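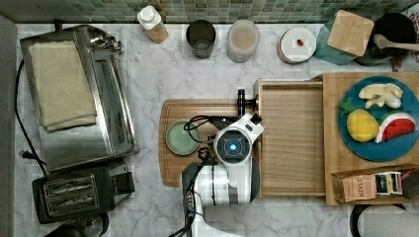

3.2 Where households keep their small appliances

Before we turn to how much electricity these machines draw when they are switched off, it helps to say a little about where they live, since the one question leads quite naturally into the other. When we began the Skekow household study we supposed that most families would keep a toaster or a mixer in a cupboard and bring it out when it was wanted, much as our own parents did. The diaries soon set us straight. Of the households that returned a full set of entries, 70 percent kept every heating appliance they owned out on the counter all year long, and 55 percent said they had not unplugged any of them in the month before the first visit.

Figure 4. A kitchen counter with a toaster oven and a two-slot toaster kept out.

We were very glad to find people so willing to talk about this. A kitchen counter is a personal sort of place, and many of the families had a good deal to tell us about how theirs had come to be arranged (often it was simply a matter of where the outlets were, in houses wired long before anyone thought of owning so many things with plugs). Several wrote that the toaster oven had pushed the big oven out of daily use altogether, and that they now lit the big one mainly for holidays and for company. Others kept a toaster oven and an ordinary toaster side by side and used them for quite different jobs, the toaster for breakfast and the oven for leftovers, fish, and small trays of vegetables.

The diaries ran from February through the end of the summer, and the last of them reached us in August 2019. Altogether they gave us 3,969 separate entries, each one recording a single use of a single appliance, with the time of day and a line or two on what was being cooked. We read every entry twice. Where the handwriting defeated us we went back to the family and asked, and they were unfailingly patient with us.

There were 2 sites in the study. The Zakent homes were mostly apartments with short counters and few outlets, while the Dekico homes were detached houses with a good deal more room. We had expected the smaller kitchens to be the tidier ones, with more put away after each meal, but the difference between the two sites was slight and ran the other way: in a small kitchen the cupboards were already full of food and pans, and the appliances had nowhere else to go. Trương reports much the same pattern for shared student kitchens, though there the appliances belonged to several people at once and the habits of any one owner were harder to pick out.

The meter readings for both sites are taken up in Section 3.3, beginning with the appliances that have a clock or a lit display.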